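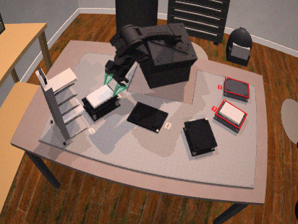 Pegboard is a flat panel drilled with evenly spaced holes, made to take hooks, pegs and small shelves. It has long been a favourite in sheds, kitchens and craft rooms, and plenty of people grow up with a sheet of it somewhere in the garage.

In the harbour town of Rovholm, the joiner Domnica Pop sold painted panels in 30 colours - grey was by far the most popular - and her little catalogue, first printed one November, ran to 126 pages of hooks, bins and brackets. Copies still turn up at local markets, usually with a few well-loved pages coming loose.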